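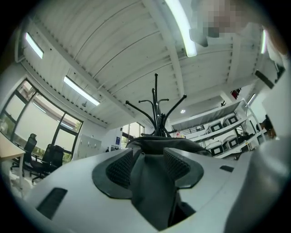
Endwood, workshop floor. May, started 9.15

Sorting out the coat rack corner today. Coats and bags have been ending up on chair backs and on the bench where we need to work, so the plan is to get them all on to the black stand and keep them there.

The stand is the one on castors. Arms are fine, knobs all tight. It creeps a bit on this floor when something heavy goes on one side. Amnuay Sombatkul suggested locking castors from Jonell, part 1378. Not ordered yet, want to check the stem size first.

Rough load test with the luggage scale: bag at 4 kg on one arm, no lean worth mentioning. Did not go higher. Winter coats will be the real test.
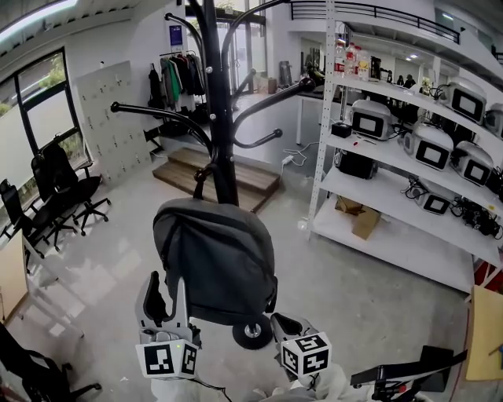 Rules for the corner as agreed over tea:

Bags by the top loop, not by a shoulder strap. Straps swing out and catch people going past.
Long coats on the clothing rack at the back, short jackets and bags on the stand.
Stand stays clear of the white shelving so the lower shelves can be reached.
Chairs in a row by the window when not in use.

Measured 100 cm as a comfortable gap for walking past with a box. Would like to tape that on the floor but the Bunnag tape lifts after a week. Try the Fullora one.

Cables under the white table still need doing. Power strip ought to come up off the floor, screws are in drawer 56. The pegboard panel is still leaning on the wall, needs two people and a proper look at what is behind the plaster before anyone drills.

Stopped at 11.40. Castor stem to be measured after lunch.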